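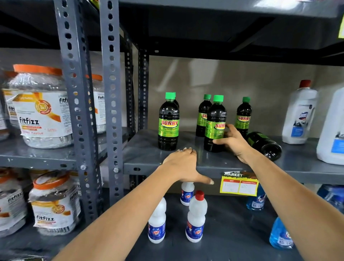

August, workshop, after tea. Second go at the lime mortar for the Mornska garden wall, and I'm much happier with it — Jomar was right that the first lot was far too fat! Brick panel went up in 14 courses, joints raked and brushed back. Spare sample pots can go on grey metal shelving, labels facing out please, so we can find them again. Still waiting on Kulkarni for the coping stones (438 ordered, bless them).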